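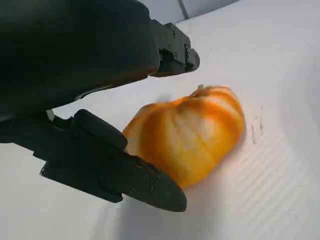 Jovstead College open day, quick notes

Typing this on the bus before I forget it all. October open day, went with my niece Xuân, who wants either nursing or geography and changes her mind hourly.

Got there 9:40, parking already a mess. Use the lower lot off Hayes Road, ten minute walk but you get out again after. Sign-in was two lines, one for pre-registered, one for everybody else. Ours was slower. Register online, seriously.

Welcome talk in the main hall. Jeanie Galbraith from admissions, clear and short, thank you. Main points as I scribbled them:

Applications up again this year. 910 for nursing alone, 60 places. Xuân went a bit quiet.
Geography much easier, 223 applied last year and most who met the grades got an offer.
Personal statement gets read by two people. Grades first though.
Late applications go on a waiting list, no promises.

Then department visits. You pick two, we squeezed in three by skipping lunch.

Nursing: packed. Standing at the back, could hear maybe half. Student guide Afaf Khasawneh was great, second year, told us straight that placements start at 7 and the bus doesn't. Interviews are in groups of six. They want some care experience but babysitting a sick grandparent counts, she said.

Geography: the opposite, a dozen of us and a plate of cookies. Rhydian Parri talked about the field trip for so long we nearly missed the dorm tour. Trip cost is included in fees, I asked twice. 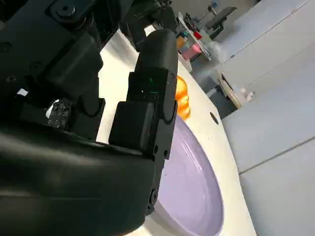
Dorms and money

Two halls, Bedar and Tritar. Bedar is older, bigger rooms, shared bathrooms down the hall. Tritar has your own shower but the room is a shoebox. 388 beds between them and first years get priority if the form is in by the deadline. Form opens after you accept, not before. I had that wrong.

Aid office had a desk by the stairs, easy to walk past. Aušra Pētersons there went thru our numbers with us, very patient. Bring last years tax return, we didn't have it so only got a rough idea.

Coffee terrible. Left at 3:15, still no decision on the course. Next visit day is in spring, we might go back just for the nursing talk and sit up front.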